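How to Build a Walk List for a Local Canvass

A walk list is the set of doors a canvasser is sent to in one shift, in the order they should be knocked. This page covers making one from a raw voter file for a town or county race, cutting it into turfs, and getting the results back into the file. It assumes a spreadsheet program and a mapping tool that accepts street addresses. The worked figures come from a council race in Prindby, where the file started at 3,000 voter records.

What you need before you start

The voter file for your district, as a CSV. In most places the county election office sells or gives it to registered campaigns. Read the use agreement. Some counties limit the file to campaign use and require that copies be deleted afterward.

The column guide that comes with the file. Vote history is often stored as codes, and the codes differ from one county to the next.

A precinct map with current boundaries. Check the date on it. Maps drawn before the last redistricting are still posted on a lot of county sites.

Step 1. Copy the file and freeze the original

Save the file as delivered under a name you will not edit, and work only from a copy. Keep the voter ID column in every version you make. Every later step depends on being able to match a row back to the original, and names and addresses are not good enough for that.

If your spreadsheet program strips leading zeros from the voter ID, import that column as text. Do this at import. Reformatting the column afterward does not bring the zeros back.

Step 2. Remove records you can't or shouldn't knock

Filter out, in this order:

Records with a status other than active, unless your plan includes re-registration work.
Records with no residence address, or with only a PO box.
Records with a residence outside the district. There are always a few, mostly along boundary streets.
Voters who have asked the campaign not to contact them.

Mark each removed row with a reason code in a new column, then filter on the column. Do not delete rows. In Prindby this step brought the file down to 2,667 records.

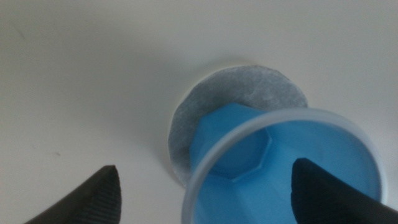

Apartment buildings need a separate check. Sort by street name, then house number, then unit, and look for a house number that repeats with the unit field blank. Those rows are usually apartments where the unit was left off the registration form. Give them the code APT-NU and keep them in the file, but hold them out of the walk list until someone has the unit numbers. A canvasser standing in a lobby with a name and no unit will lose ten minutes.

Step 3. Pick the universe

The universe is the group of voters you intend to contact in this round. It should be set by the purpose of the round.

For an early identification round, use voters who took part in at least one of the last two local elections, any party. You want to find out where people stand.

For a persuasion round, use the voters marked undecided in the first round, plus regular voters who were not home.

For turnout, use identified supporters only, and put the irregular voters first. Regular voters will mostly go without being asked.

Do not add a party filter in a nonpartisan race unless you have a reason for it. In towns with closed primaries, registration reflects which primary people wanted to vote in as much as it does their views.

Step 4. Group voters into households

Canvassers knock doors, so the list has to be built on doors. Create a household key by joining house number, street name, street type and unit into a single text field. Clean up the street type first – ST, St. and Street will otherwise produce three households at one address.

Sort by the key and assign one household number to each distinct value. Keep each voter on a separate row under the household. A door with two targets and a door with one target count the same when you size the turf.

Step 5. Cut the turf

Aim for roughly 35 doors per turf on foot in a neighborhood with sidewalks. That fits a shift of two to two and a half hours, including the walk back. Use fewer where lots are large or the streets are steep.

Load the households into the mapping tool and draw turfs by hand. Automatic cutting tools save time, but they tend to ignore highways, creeks and rail lines, and they will split a cul-de-sac between two people. Rules for drawing:

Keep both sides of a street in the same turf unless it is too wide or busy to cross safely.
Start and end each turf near the same parking spot.
Never cross a precinct line. Results get reported by precinct, and mixed turfs make that work harder.
Cut large apartment complexes as turfs of their own.

Number the turfs by precinct and sequence, for example 04-07. Prindby came to 39 turfs for the first round.

Step 6. Set the walking order

Within a street, sort odd numbers ascending and even numbers descending. The canvasser goes up one side and comes back down the other. For this you need a parity column: use the ISODD function on the house number.

On streets where people cross freely, such as Lindqvist Lane in our file, plain ascending order is quicker. Note the choice at the top of the sheet so the canvasser doesn't assume there is an error.

Step 7. Lay out the sheet

Print in landscape, one line per voter, with a heavier rule between households. Include turf number, household number, address, name, age and a short set of response codes to circle. Leave a notes column at least two inches wide. Leave party registration off the printed sheet. Sheets get dropped, and it reads badly when the wrong person picks one up.

Use a single scale for support, from 1 (strong support) to 5 (strong opposition), and separate codes for not home, moved, refused and inaccessible. Not home and refused must never share a code. The first gets another visit and the second does not.

Include a turf map on the back with the starting corner marked.

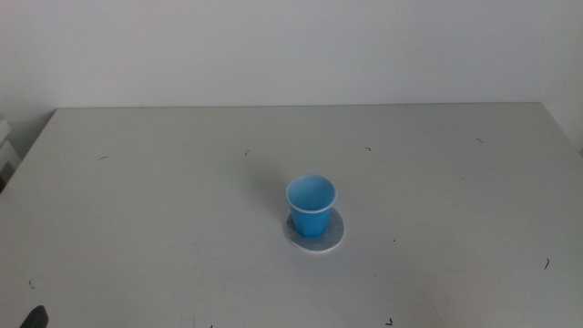

Step 8. Enter results the same day

Data entry should be finished by 9 p.m. on the day of the shift. Handwriting is easier to sort out while the canvasser can still be reached by phone.

Enter by voter ID, in a separate results table with these columns: voter ID, turf, round, response code, notes. Do not type results into the main file. A voter may be contacted three times before election day, and a single response column will overwrite the earlier answers. Join the tables when you need a current view, taking the latest round for each ID.

If you use list software such as Prumeo or Zullance, export the results table after each round and store a copy outside the program.

Common errors

Household count is far higher than expected. Street types or unit labels were not cleaned up in Step 4. Look for APT, UNIT and # in the same building.

Addresses appear in the wrong town on the map. The city and ZIP code columns were left out of the upload.

Canvassers report many people moved. The file is old. Ask the county for a fresh extract and match it on voter ID.

Turf takes twice the planned time. Check for long driveways or gated sections, and recut before the next round.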